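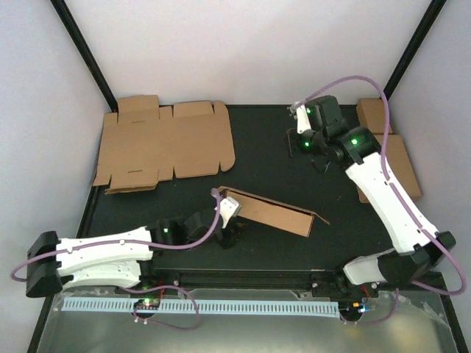
Die-cut blank laid out flat, with the folded strip next to it.

The blank is the style with the flaps, tabs and notches already cut, so there is no tape at the corners. I ordered a bundle of 10 from Vondráček in November and paid 499 for the lot, delivery included. The same size in the plain taped style would have been cheaper per box, but I pack small parts and I dislike cutting tape off a carton that I intend to use again.

Some notes on folding, mostly for my own reference.

Brown corrugated board has a grain. The flutes run one way through the sheet, and a crease parallel to them behaves differently from a crease across them. Parallel to the flutes the board tends to fold wherever it likes, often a few millimeters off the score. Across the flutes it resists, then gives way cleanly on the line. I now pre-bend every score by hand before assembling anything. Each one goes to 90 degrees, is released, and goes to 90 degrees again. The panel springs back part of the way, and the amount of spring is a fair indication of how deep the score was cut.

Order of work for this pattern:

Long side walls first, both of them, pre-bent only.
Corner tabs next, bent inward past square.
Front and back walls up, trapping the tabs.
Lid last, with its front tabs eased into the slits.

The slits are where most of the damage happens. A tab pushed in at an angle delaminates at the tip, and after that it never holds properly. I press the tip flat between thumb and finger before inserting it. Otakar Hubáček, who taught me to pack back when we both worked at Prirnine, used the rounded end of a bone folder to open each slit slightly beforehand. I have tried both. His way is slower and the box survives more openings.

The strip is a separate piece. With the long edges bent up it makes a shallow trough, and a trough of that kind is useful inside a carton as a divider or as a cradle for anything long and thin. Board bent into a channel is a great deal stiffer along its length than the same board flat – a flat strip sags under a set of drill bits and a channel does not. I leave a flap on one end to fold over as a stop. The edges will relax overnight if the creases are shallow, so they need to be overbent.

Storage matters more than I expected. The last bundle spent January in the shed and took up enough moisture that the scores cracked on the outside face when folded. The liner was soft and the tabs were useless. This bundle is indoors, flat, with a board on top.

Rostislav Hrubý asked whether the Edenholm pattern would do the same job. I have folded two of those. The walls are double thickness, so it is a stronger box, but the inside is smaller than the outside suggests and the lid is tight. For heavy parts I would use it. For my purposes the single wall is enough.

Still to do: measure the inside of a finished box, cut dividers to suit, and find out whether the lid tabs are any good after repeated opening.

Home Workshop Packing Archive Contact

Questions and corrections by the contact page. Copyright 2021. Back to top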